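Pinch pleat or just clip rings? Renting, 3 big windows

notisura_nell
Mon 18 November
Okay, so I finally have a place with real windows and I'm losing my mind over curtains. Three windows, all the same size, north side, so the light is kind of gray most of the day. Landlord won't let me touch the existing rods. My friend Youssra Bouzid swears by pinch pleats and says anything else looks like a dorm. I priced them and nearly fell off my chair. Can I just buy flat panels and use clip rings? Also how wide do I go?

voler88
Clip rings all the way! I've had mine since March and moved them to a second apartment already. Only thing is you have to space the clips evenly or you get one fat droopy section and it'll bug you forever (ask me how I know). For width I go double the window, and a bit more if the fabric is thin.

meriem_morsy
Gonna disagree with voler88. Double is skimpy once they're closed. I sewed for a shop for years and we did two and a half times as the normal thing. And clip rings let light through at the top, so if this is a bedroom I'd skip them. Pleating tape is cheap, you sew one straight line and pull the cords. Irregular folds are fine with me, I like them better than the stiff ones. Soft, matte, pale gray, long folds going down behind a white table, that's my whole taste right there:
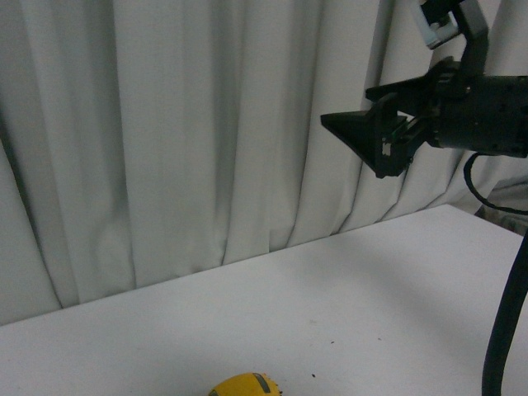
Re: Pinch pleat or just clip rings?

notisura_nell
Ooh, I like that color a lot. Mine would be in the living room so the light gap doesn't matter. I don't own a sewing machine though. Is the iron-on tape any good?

taj_in_3012
Iron-on hem tape, yes. Iron-on pleat tape, no, mine let go the first summer and the whole panel came down during dinner. Borrow a machine for an afternoon.

voler88
Still think two and a half is overkill for a rental. That's a lot of extra fabric for three windows! You could spend the difference on a decent rug.

meriem_morsy
Or you buy them once and don't redo them next year. Up to you. Wash the fabric before you hem it, please, cotton shrinks more than people think. I've seen panels come out of the dryer 3 inches short.

notisura_nell
Going with clip rings and 60 inch panels, two per window. Sorry Meriem! If they look skimpy I'll come back and admit it. Washing them tonight.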